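Eltitz Town Supporters Board > First Team > Should we have sat back in the second half?

touchline_moss
Evening all. I've had my supper and a good long think and I'm still not settled about it, so I'm bringing it here. We go in at the break a goal up against Jedik, playing as nicely as I've seen us play since the spring, and then we come out and park ourselves on the edge of our own box for 40 minutes. They got the equalizer they'd been promising and frankly could have had another. I love this team dearly, I've had the same seat on the river side for longer than I care to say, but I don't understand what we were protecting. One goal isn't a lead you can sit on, not against a side that crosses the ball that well. Am I being too hard on them?

riverside_gate
A bit, yes, my friend! We'd played a cup tie in midweek that went to extra time, and you could see the legs going in midfield well before the break. I don't think anybody told them to drop off. I think they dropped off the way you drop onto the couch after mowing the lawn. The manager had two options on the bench who weren't fit and a teenager, and I can see why he waited.

touchline_moss
I'll give you the legs, but then why wait so long for the substitutions? The first one came with 10 minutes left. If everyone is tired, fresh legs at the hour would have done more good than any amount of shouting from the sideline.

oldnorthstand
Long-time reader, slow typist, so bear with me. I've been coming since 1961, when my father lifted me over the rail, and I can tell you we have been nervous with a one-goal lead under every manager we've ever had. It's practically in the water. What bothered me more was the left side. Their winger had the freedom of the county out there and our fullback had no help at all. Move one man five yards and we win that match, in my opinion, tired or not.

zinex_end
Agree with oldnorthstand about the left. I'd go further and say the shape was wrong from kickoff and we got away with it because Jedik started slowly. I know that won't be popular after the first half we had, but go back and watch the opening spell with the sound off. They had the better chances and hit them straight at our keeper.

riverside_gate
Can't go along with that one, zinex. We had the ball in their half nearly the whole time!

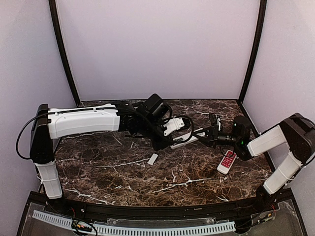
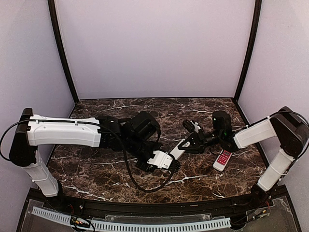 Where was I - the first half. We pressed them high and they couldn't get out, and the goal came straight from winning the ball back by their corner flag. If that's the wrong shape I'd like to see it every week. What we can't do is keep it up for a whole match with a squad this thin, and that's a question for the summer more than for the manager.

zinex_end
Fair enough, we may have to agree to differ. I suppose I'd rather see us press a little less and still be standing at the end of it. And before anyone says it, yes, I said the same thing last season and we finished above where I'd predicted.

oldnorthstand
You did say it, I remember, you said it to me on the bus as well.

touchline_moss
Well, I feel better for the company, if not for the result. The gate was 2649, by the way, which I thought was very decent for such a raw evening, and the noise when we scored was lovely. Is anyone driving to the away match at Do? My car is in the shop and I'd happily chip in for gas and bring sandwiches.

riverside_gate
Room for one in mine, leaving at noon from the Zinex end parking lot. Egg salad if you're taking requests.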